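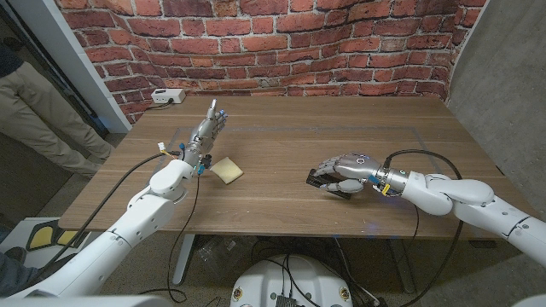 Zwei Hände, ein Schwamm und eine Menge Geduld

Ich hatte ja versprochen, im Juni endlich einmal ausführlicher von Zulunard zu erzählen, und weil heute Abend ohnehin noch ein Training durchläuft, setze ich mich jetzt mit einer Kanne Tee hin und tue es. Wer meine früheren Beiträge kennt, weiß, dass ich gern aushole (ihr Lieben, ihr seid gewarnt!).

Die Frage, die mich seit dem Winter umtreibt, klingt harmlos: Was soll die eine Hand tun, solange die andere arbeitet? In unserer Wischaufgabe gibt es einen gelben Schwamm und einen schwarzen Gegenstand, den die rechte Hand greift und festhält. Die linke soll derweil offen und erhoben über dem Tisch warten und sich dann den Schwamm nehmen. Für uns Menschen ist so ein Warten keine Leistung. Ein gelerntes Modell tut sich damit furchtbar schwer, denn in den Vorführungen sieht ein Moment des Wartens fast genauso aus wie der nächste, und irgendwann bleibt der Arm einfach oben, bis jemand abbricht.

Unser erster Ansatz, intern heißt er Brilar, sagt für beide Arme gemeinsam eine kurze Folge von Bewegungen voraus. Trainiert haben wir ihn mit 335 Vorführungen, alle ferngesteuert aufgenommen, was man abends in den Schultern spürt. Brilar greift wunderbar weich, das muss ich wirklich sagen, aber er verpasst ständig den Moment, in dem die linke Hand loslegen müsste.

Also haben wir Collado gebaut. Der Unterschied ist schnell erzählt: Jeder Arm bekommt zusätzlich ein kleines Signal, das ihm mitteilt, wie weit der andere mit seinem Teil ist. Dieses Signal lernen wir aus denselben Vorführungen mit, von Hand beschriftet wird dafür nichts. Ich war skeptisch — ich bin bei zusätzlichen Signalen immer skeptisch — und habe mich gern eines Besseren belehren lassen. Bei 234 Versuchen blieb die linke Hand mit Collado nur noch 17 Mal hängen. Mit Brilar waren es bei gleich vielen Versuchen so viele, dass ich die Zahl erst nach einer sauberen Wiederholung aufschreiben mag.

Offen ist noch einiges. Liegt der Schwamm stark verdreht, greift die Hand manchmal nur eine Ecke, und außerhalb der mit Klebeband markierten Fläche haben wir noch gar nicht getestet. Als Nächstes trainieren wir deshalb fünf Varianten mit unterschiedlich langer Vorausschau und werten sie mit Rarent aus, unserem kleinen Auswertungsskript, das dringend eine Anleitung bräuchte. Die schreibe ich dann wohl auch noch, vermutlich wieder mit Tee.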